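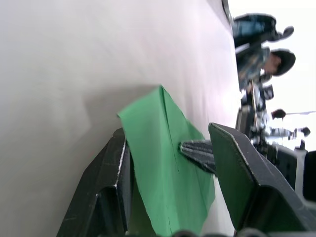
Filed under: Opinion > Paper & Desk

Print this article | E-mail this article

Against the Complicated Paper Airplane

By Naheed Warraich

I have been told for years that folding paper airplanes is good for us. It sharpens the hands, it calms the mind, it teaches geometry without the tears. I bought a book on the strength of those claims. It was called Flindside, it had 108 designs in it, and I have folded 6 of them. Five flew worse than the dart I learned in second grade.

My complaint starts with the paper. The people who write these books want you to buy special sheets, and the special sheets come in colors. Green is popular. A deep green sheet looks wonderful flat on a pale table, and then you make one wrong crease and it keeps that crease for good. White copier paper forgives you a little, or at least it hides the evidence. I paid for a pack of Casberg colored stock and ended up with a drift of half-folded wings that I couldn't bring myself to throw out or finish.

Then there is the table. Every guide says to clear a large flat surface before the first fold, as if the rest of us had one lying around. I did clear mine once. It took longer than the airplane.

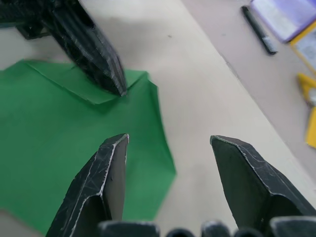

Does an expensive sheet fly any better than a cheap one?

In my hands it made no difference that I could see. A crisp center crease and two wings that match did more for the flight than anything I paid extra for.

What bothers me most is how the hobby has borrowed the language of self-improvement. I read a pamphlet from an outfit called Flolska that promised "presence" through folding. I tried it for most of November. I was present, I suppose, in the sense that I was sitting there, getting annoyed at a corner that wouldn't meet another corner. Between folds I ate candy. If you keep a box of M&M's within reach of your folding table, and I recommend that you do, you'll learn something about the limits of presence.

And a folded airplane has to live somewhere. It goes on the back table with the water bottle, the marker, and the snack you were saving, and there it stays. You can't stack it and you can't put anything on top of it. Unfolding it seems unkind.

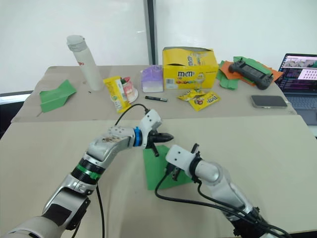
Haris Rizvi wrote to me that I have this backward, and that the slow part, lining up the edges and pressing the fold down with a fingernail, is the only part he enjoys. He says he hardly ever throws the finished plane. I believe him, but then why call it an airplane? He could fold a sheet in quarters and be just as happy.

I'll grant him the pressing. A firm crease is satisfying, and a soft one is the reason most planes nose over and drop. My objection is to the twenty steps that come after it, the tucks and reverse folds that add weight and mostly give the author something to draw.
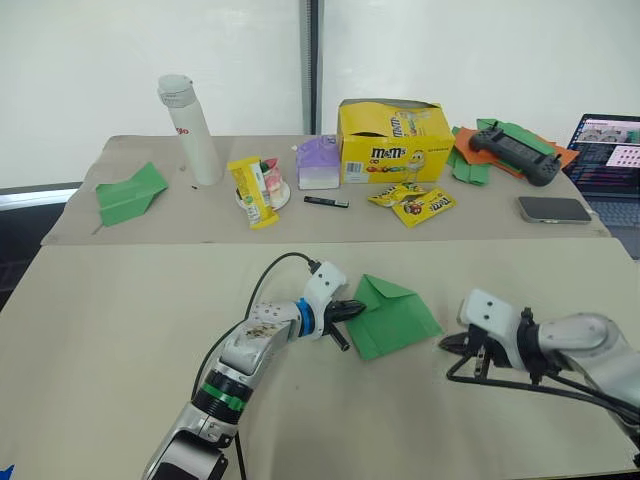 What I Would Keep

The dart. One sheet, any color, folded down the middle, corners in, sides down, wings out. A child can do it on a crowded table by pushing the candy and the phone back a few inches.

I would keep a marker close by too, for putting a name on the wing, and I would give the book away. Mine is on the shelf by the door if anyone wants it. Design 41 has a page missing.

Print this article | E-mail this article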